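Home | Workshop | Storage | Walls | Paint | Contact

How to Hang and Plan a Pegboard Wall

By Colette Joly
March

Print this page | E-mail this page

Pegboard is cheap, easy to cut and forgiving of changes of mind. Most of the trouble people have with it comes from the way it was put up. A sheet screwed flat against drywall won't take a hook, and a sheet with no support in the middle will bow as soon as you hang a drill on it. The steps below are the ones I used on the garage wall at our place in Lostton, and later on a narrow utility room that took much less time.

What you need

Pegboard, in hardboard or metal. Furring strips, 1 by 2. Wood screws and washers. A stud finder, a level, a tape measure, a pencil, a drill and a saw if the board has to be cut. Metal panels usually come with their own flanges and don't need furring strips, but check before you buy.

Choosing the board

Hardboard comes with small or large holes. Get the large holes if you will hang anything heavier than a screwdriver. The thicker hooks only fit those. Metal costs more and holds its shape better. It also comes in small panels, so one person can put it up alone.

Measure the wall before going to the store. Mine had 92 inches clear between the door trim and the corner, and I nearly bought a full 96-inch sheet without checking. The yard at Mitmont cut it for me for free.

Finding the studs

Run the stud finder across the wall at two heights and mark each stud with a light pencil line. Studs are usually 16 inches apart, but in older houses they can be anywhere. Drive a thin finish nail into each line where the board will cover the hole. If you hit wood, the mark is good.

Putting up the furring strips

Screw one strip along the top, one along the bottom and one every 16 inches or so between them, always into studs. Check each strip with the level. The strips give you the gap behind the board that the hooks need. Half an inch is enough for most hooks, and a 1 by 2 laid flat gives you a little more than that.

If you plan to wrap the board around a corner, put up the back wall first and butt the side panels against it.

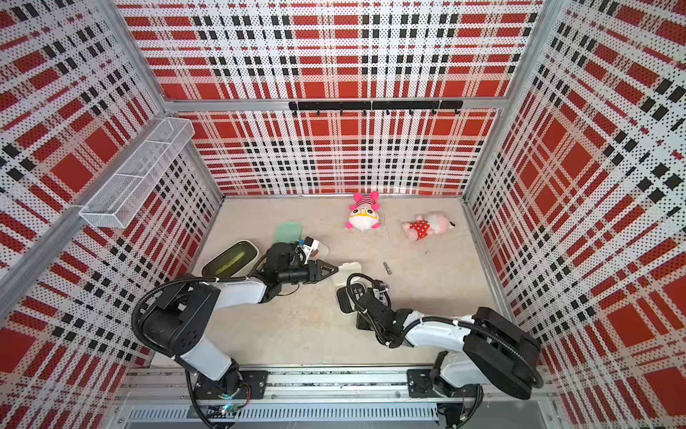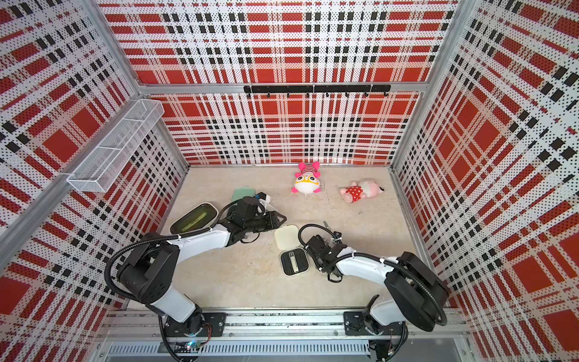 Painting or covering the board

Do this before the board goes up. Lay it across two sawhorses, wipe it down and use a short-nap roller with very little paint on it. Two thin coats are better than one thick one, which will fill the holes. If a hole does clog, push a nail through it while the paint is still soft. I used a satin gray from Dantas and it has held up well.

Patterned covering can go on too. Smooth it down from the middle, let it set overnight, then open the holes from the front with an awl. It is slow work. On a full sheet, plan on an evening.

Hanging the board

Get a helper for a full sheet. Rest the bottom edge on a scrap of lumber tacked to the wall at the right height, tip the board up and put one screw with a washer in the top center. Check for level, then work outward. Go easy with the drill, as hardboard crushes if the screws are too tight. My neighbor Fabrice Pichon drills pilot holes first. I skip that on hardboard and have had no cracks yet.

Planning the layout

Lay everything you want to hang on the floor in a space the same size as the board. Move things around until they fit, then take a picture with your phone. Put what you use every week between waist and eye level. Long tools go at the ends. Leave some open space, as you will buy more things.

Keep glass jars and anything sharp above the reach of small children, and keep hooks away from head height next to a doorway.

Stopping hooks from falling out

Plain hooks lift out with the tool. Hooks with a plastic clip or a small screw stay put. A dab of hot glue on the back leg works as well, and it peels off later.

Check the screws after the first month and again when the weather turns damp.

Print this page | E-mail this page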